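Can a machine tidy the kids' table yet?
General talk > Home and workshop
5 replies

lizeth_a
My sister sent me an article that says home robots will do the chores "very soon". I have two children and a floor full of toy bricks, so I am interested. But I also remember what I paid for my robot vacuum — it eats socks. Does anybody here have real experience with sorting or tidying?

Londoño_A
I work with an arm on small sorting jobs, at a bench and not in a home. Red bricks go in a bowl, and the other colors come after. The reds are in the bowl here, and the blue ones are still on the table with an orange one and a candy bag.
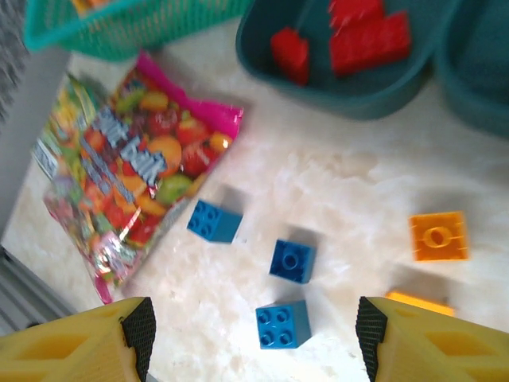

Reply 2
shufen.fang
Nice, but bricks are easy, no? They are hard and they keep their shape. Give it the candy bag. Soft, shiny plastic is where our machine at work fails, and we pack 1,213 parcels in a good week.

Londoño_A
I don't agree that bricks are easy. One of the blue ones seems to be lying with the hollow side up, so the studs are no help for finding it. For the bag you are right, I would not promise anything.

Reply 4
RoxanaV
I think you both forget the price. I asked Zenico in November for a simple arm and they told me 1,590, without the gripper. My son puts away his bricks for one cookie.

lizeth_a
Mine want two cookies each, Roxana. Arnulfo, how long does it need for one brick? If it is slow but can work while we sleep, I could live with that.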